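4.2 What the work looks like from the packing side

I went into the Skindard study thinking I'd be writing about speed. I had my stopwatch sheet ready and everything. But the people on the produce line mostly wanted to talk about their hands, and after a week or so I gave in and let them.

Some background first, for anybody who skipped Section 3 (I would have). Skindard packs mixed produce boxes, and until April every piece was picked up by a person. The new cells, which everyone on the floor calls Plukari after the software, took over the picking for 22 of the box types. The packers who used to do that job now spend part of each shift teaching: they hold a gripper, pick things up the way they would for a box, and the recordings go to the Gramodow team for training. I interviewed 20 of them and logged 143 teaching sessions, for a total of 1,669 picks.

What surprised me was how much of the old job came along into the new one! Packers have opinions about fruit. You take an apple at its widest part, you don't squeeze, and you keep away from the stem if you can help it. None of that was ever written down at Skindard, and now it was being asked for, over and over, by a team that had never packed a box. Figure 3 shows a pick of the kind I mean, with the apple held between the two blue pads and its stem pointing up.
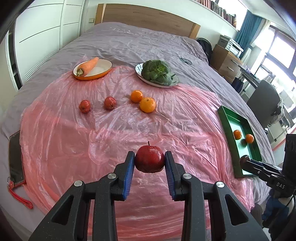 Figure 3. Apple pick with a hand-held gripper; mandarin oranges, a carrot and bok choy nearby.

Kauko Vuorinen told me I was making it sound nicer than it is, and that being asked for your know-how feels good right up to the point where you wonder what's left to ask for. He had no complaint about the teaching itself, which was easier on his back than the line. What bothered him was that the pay grade still said "packer," and that a good session and a sloppy one earned the same. I went back through my notes after that and found the same worry in a lot of them, usually near the end of the interview, when I'd already put my pen down.

The feelings about the gripper were mixed too. Several people said it made them slow and clumsy at first, and that they missed being able to tell a soft mandarin by touch. Heidrun Pfister described it as packing with oven mitts on. She also said she'd started noticing how she picks things up at home — and that she wasn't sure she liked noticing.

So where does that leave the job? On paper it's the same role with a new task added. In my notes it looks more like two jobs sharing a shift, and only one of them has a description, a rate and a way to move up. I asked the shift leads how they decide who teaches and got a different answer from each one. I'll come back to scheduling in 4.3, where the session logs are a bit more useful than my interviews.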